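3.2 Guest Rooms and Delegate Accommodation

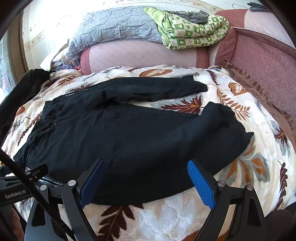
Figure 3. A black long-sleeved garment laid out on a leaf-print blanket.

Most work on conference venues deals with the halls: floor area, ceiling height, seating plans and equipment. Delegates spend more of their stay in the hotel than in the hall, and the link between the two has received less attention. This section looks at how room supply near a venue affects the choice made by event planners.

We interviewed planners at 8 associations that had held a meeting of more than 10 hours of program time at either Randora or Tralludel. Both are mid-sized venues with similar halls. Randora has a hotel joined to it by a covered walkway. Tralludel has none on site and depends on a group of smaller hotels, most of them a short bus ride away. Interviews were carried out by Nogueira and Venter, and the notes were coded separately by Bezerra. Where the coding differed, the passage was read again by both interviewers and a single code was agreed on.

Planners who chose Randora spoke mainly about time. With the rooms next door, the first session could start at 8 in the morning and speakers could go back to change before dinner. Several said they no longer paid for a staffed cloakroom. They also said that the room block was hard to change once signed, and that late cuts in numbers were expensive.

Planners who chose Tralludel gave a different set of reasons. Price came first in most interviews. A spread of hotels let them offer three rate levels, which mattered to groups with many student members. The bus was the main complaint. When an evening session ran over, the return trip had to be arranged again by phone, and one planner had moved the closing session forward for this reason alone.

Earlier work by Yalçınkaya and Sales treated distance to the hotel as a simple cost that rises with each block. Our interviews only partly support this. Planners did not seem to mind a short walk on a clear route, but they minded any trip that needed a timetable - even a very short one. We therefore use two groups in the model in Section 4, walkable and not walkable, and drop the distance measure.

Room quality was raised less often than we expected. It came up mostly in connection with longer meetings, where planners asked about desk space, laundry service and storage for clothes. The Dantas survey form has no items on these points, so we added them to the version used in the second round. The wording of the added items is given in the appendix.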